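I bought the white sneakers in July, which is the month I make most of my mistakes. The plan was simple – one pair of plain shoes for work, errands and standing around, so I could stop owning six pairs that each did a third of a job.

White was the problem. My sister said they'd be gray by Labor Day. The man at Cifuentes, where I paid more than I'll admit here, sold me a tub of Mukik cleaning paste and looked at me with pity. I've used most of it on the left shoe, which finds every puddle in town.

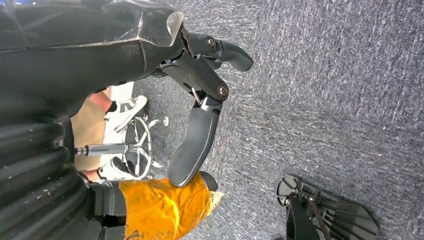
Khakis, white sneakers, no socks to speak of.

The ankles are a separate argument. I hemmed the khakis myself after watching 54 minutes of tutorials, and I measured twice, standing on one leg both times. My mother calls the result "flood pants." I call it a summer length and change the subject.

Anyway, I walk over 700 steps just getting from the parking lot to my desk, and I haven't had a blister yet. The old brown loafers are by the back door in a bag for donation, where they have been since spring.

Comments

Dot says: Baking soda and dish soap. Throw the paste out.

Marcus T. says: What size are the loafers?

Vega Aranda says: Your mother is right about the pants.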